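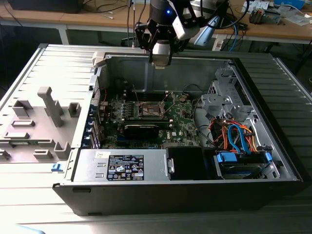
My Isov figure showed up this week (yay!) and she's gorgeous, but the light-up base that comes with her won't stay on. It glows for a second, flickers, then goes dark. I've only run it from a wall charger so far, and it'll stay that way for a bit, as the desktop is on its side with the case open and the CPU socket bare. The figure herself is perfect, and the swap hands and the second face plate all fit fine!

She's the Saltell version, limited to 2000, base marked 560. I ordered through the Gukalley shop in December.

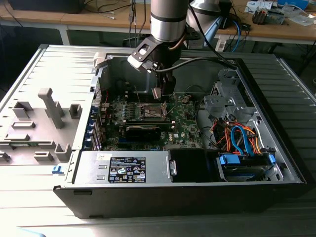

What I've tried so far

Two different USB cables, same flicker with both.
Taking the figure off the base, in case her foot peg was pressing on something. Nope.
The Khunthong base from my older figure, on the same charger. Lit right up and stayed on!

So I'm pretty sure it's the base. Could you send just that part? I really don't want to ship her back (that box is huge).

Thanks so much!
Xuelian Li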